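4.2 Adjusting the door hinges

Wulance doors may settle in the first weeks after fitting. Check the gaps again in February, when indoor air is driest.

1. Open the door fully and clear the shelf nearest the hinge.
2. Loosen the side screw one half turn.
3. Lift or lower the door until the gap at the top is even.
4. Tighten the screw by hand – do not use a power driver.

Caution: Hold the door while any screw is loose.

Note: Doors taller than 65 cm have a third hinge. Adjust it last.
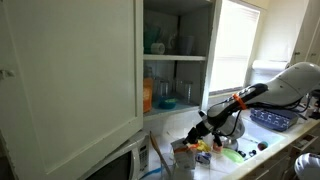
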